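Gripper swap, part 2

So the blue fingers are on. Took most of the evening because the old mount used a different bolt pattern and I'd forgotten, again, that I wrote that down in September and then lost the notebook. Bernadette found it. Under the printer.

Quick recap for anyone who skipped the last post. The old Prukik jaws are hard, flat, quick to close, great on boxes. Terrible on soda cans. Either they slide off or they put a dent in the side. The Guillot set is the soft ribbed kind that's supposed to wrap around whatever it touches. Same arm, same controller, same wrist camera. Only changed the fingers so teh comparison means something.

Cans first. Opened ones, since those are the ones that fold if you look at them wrong.

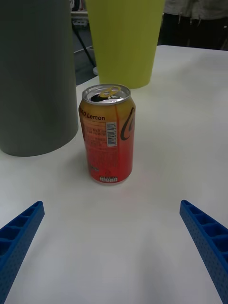

Posted by Bastien Barbier in Workshop, filed under grippers

Wrist view on the way in to the lemon can. Blue is easy to pick out against a white table, which I didn't plan but will take. Fingers do eat up the bottom corners of the picture though, more than the Prukik ones did. The tall gray and yellow containers behind are next on the list, I want to know how it does on something wide and smooth.

Numbers so far, opened cans only:

Prukik: 8 dropped or dented in 97 tries
Guillot: 2 in 97

Pretty happy with that. Not a fair fight on speed, the soft ones need a slower close or they bounce the can sideways. I put in a 500 ms pause before the lift and that helped a lot. Might get it lower. Haven't tried.

Things that bug me: the fingers twist a bit when the wrist comes in at an angle, and the Grerenel controller still thinks the old jaws are mounted, so the width readout is garbage. I just ignore it for now. There's an offset setting somewhere in the menus, if you know where please tell me, the manual is no help at all.

Also need a better cable clip. The zip tie is embarassing.

Next time the tall containers, then the Avon fingers if they ever ship.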